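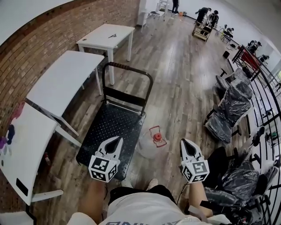 What's the easiest way to move a big water jug across a room?
Put it on a low flatbed cart with a push handle, keep it upright in the middle of the deck, and walk it over slowly.

Stefaniia Chornovol
January 3, 2022

Happy new year, everyone! A few of you asked how the big room at Rirari was coming along, and since I've got a cup of tea and my feet up I'm going to tell you at far greater length than you wanted. Settle in.

First the layout, because I changed my mind about it all through November. The three white tables are in a row down the brick side now. I'd wanted them in a block in the middle so people could face each other, but the wall curves and every arrangement I drew left a silly wedge of floor that was no good for anything.

In a row they follow the bend quite nicely if you don't fuss about the gaps being even. I did fuss, for most of a Sunday, and then I went home and had toast for dinner.

The brick stays as it is, by the way. I had a quote for painting it white and I kept the quote in my bag for a fortnight and never rang the man back. It's such a lovely warm colour next to the pale tables, and I'd miss it.

Chairs next. The black office chairs are along the railing opposite, and a couple of them still have their plastic on. My mum raised me to leave the plastic on things until the visitors come, so you can all feel honoured when you see it come off.

They came from Agbenyega, who were very patient about me ringing twice to change the order. I sat in one for a whole afternoon of invoices and my back had no complaints, which is more than I can say for the old kitchen stools (sorry to whoever donated those, they were very handsome).

Now the cart. I have wanted a flatbed cart for years and I am not ashamed of it. It's a plain black one, low to the floor, with a tall handle at one end and a wrapped grip along the top so your hands don't slide about.

The leaflet says it takes 300 kg. The heaviest thing I've put on it was the sewing cabinet from Skarno, and that can't have been much over 80, so we have a fair bit of room to grow before I need to worry.

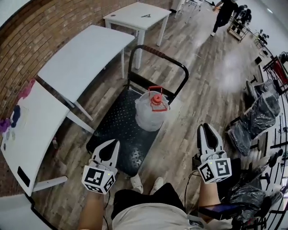
2 min read

So, the water jug. We've gone over to the big kind with the red cap and the red carrying handle, after a year of everyone turning up with little bottles and leaving them half drunk on the windowsill.

A handle on a jug is a fine thing for lifting it from the floor to the cart. It's a much less fine thing when you're carrying it the length of a room and the weight is knocking against your shin at every step. Ask my shin!

The deck has a bumpy texture to it, and I like that a lot for anything smooth-bottomed. I had a tray trolley at my last place that was slick as a plate, and I once watched a whole box of jam jars glide gracefully off the back of it as I went round a corner. I still think about the apricot.

I leave the clear bag on the jug while it's travelling. It keeps the dust off, and when I get it to the other end I've got a clean bag for the recycling, or for keeping somebody's knitting dry on the walk to the bus.

A few things I've learned about pushing a cart on this sort of floor, for anyone with the same wood-look planks. Sweep first. A bit of grit under a wheel makes a noise you'll feel in your teeth, and it can leave a mark. Go along the boards where you can, and take your turns wide.

And park it with the handle out of the walkway. I have walked into that handle in the dark. It was standing exactly where I'd left it, so there was no one to be cross with.

The nearest table is my dumping ground at the moment, I'll admit that freely. If you've lost something purple in the last few weeks, have a look there before you message me. The middle one I'm trying very hard to protect as a clear surface. I give it until Thursday.

Someone asked where the cart was from. It was Clonico, second-hand, and the listing number ended in 941, which I only remember because I had to read it out over the phone so many times to a very nice lad who kept hearing "nine-fourteen".

Still to do: felt pads for the table legs, a hook for the broom, and a proper spot for the jug that isn't the cart, as I keep needing the cart and then having to find somewhere to put the jug down. I'm thinking of a low stand at the far end. If you've got one going spare in your garage, I can offer cake.

Doors open at ten on Saturday. Bring your own mug, and come and have a go at pushing the cart if you like, I won't tell anyone.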